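Last updated: Sep 4, 2024

I gave up hurrying in November. I'd been rushing for the Fladmont bus every morning, toast in one hand, and one day I simply let it go and walked along the canal instead. It took ages — and I loved it!

So now I walk, and I say good morning to people, even the grumpy ones (especially them, really). I've kept it up for 100 mornings.

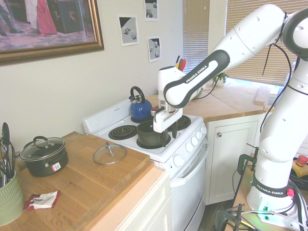 A reader in Esterent wrote to tell me that slowness is all very well if your boss doesn't mind, and that she'd tried it for a week and got a warning. Fair enough. I set my alarm earlier these days, and I'm in bed by ten, which my younger self would find hilarious.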